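Threads > Food > Malsha Navaratnam

ok so I gave up recipes in April. Not cooking, just recipes! I had 595 of them saved and I'd made maybe six (two were the same soup)

what I do now is buy whatever looks good at the Clostport market and text my aunt. She answers in one line. "Onions first, low." That's the whole message lol
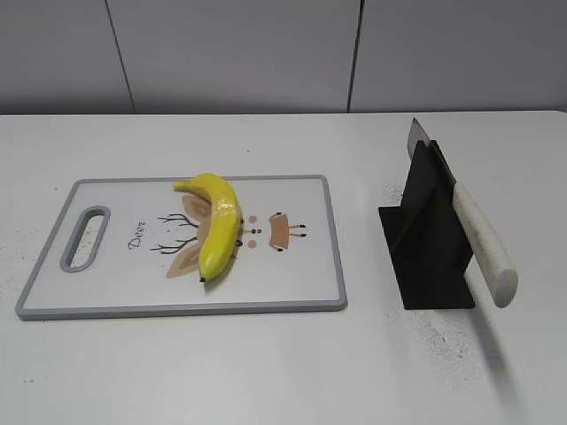
Mizanur Haque wrote back that he tried this for a month and ended up eating eggs every night, so maybe it depends on the aunt.

fair!! mine ran the kitchen at Thambiah for years so I'm spoiled

anyway last night was cabbage, butter, too much pepper. I'd eat it again tomorrow

Recent
The soup I made twice
Is Prurlow bakery worth the line?
Cheap lunches in Clostport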